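April 6, 2022

Finally got back to the Mapplebeck soap batches today. The Clisow oil showed up after lunch (the good stuff, the one that doesn't smell like crayons), so I had no more excuses.

Weighed out 1,252 g of oils and 769 g of the lye mix for the big mold, then stood there stirring by hand like a fool because I'd forgotten the stick blender was on the charger. Trace took 29 minutes. Last time it was nothing like that, so if anybody wants to try this recipe, check the blender first!

Color is a bit grayer than I wanted. I think the clay went in too early – next round I'll hold it back until the batter is like thin pudding and see if that keeps the speckle. The scent is great though, very piney, and it hasn't faded the way the Tinitetti blend did.

Cut bars from the last batch weigh more than 1,780 g all together and they're still a little soft at the corners. Leaving them on the rack until June, no peeking. I trimmed one for a hand-washing test and it lathered fine but left my skin kind of squeaky, so maybe a touch more coconut came through than I planned.

To do: order more pH strips, relabel the Skolesden shelf, find the other spatula.

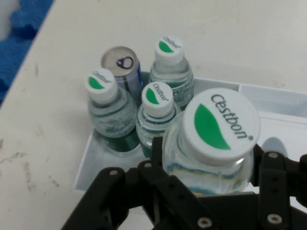 Also need to redo the lye numbers before the next pour. I rounded twice in the spreadsheet and I don't trust it.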